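4.2 Small parts at the table

People who hear about our work usually ask when a machine will tidy their kitchen drawer, and we are always a little sorry to send them to a section on small parts. But small parts are where a good deal of housework and bench work gets stuck, so we ask the reader to stay with us for a page. In the Grendska setup the arm works in simulation over a wooden table, and each of the 300 trials has it hold a small green cylinder at the fingertips over a black block (Figure 3).
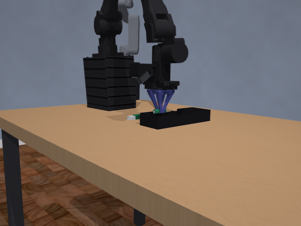

Figure 3. Simulated arm with the green piece between its blue fingertips, just above the lower part of the block. A white and green stick lies on the table to the left.

4.3 What went wrong

We counted a trial as failed if the piece was dropped or if 90 seconds ran out. By that rule 16 trials failed, which pleased us more than it should have – a simulated table is a kind one, and a real drawer is full of crumbs and rubber bands. Van Damme went back through the failed runs and found that most of the trouble began with the grip, well before the arm came near the block. We return to this in Section 5.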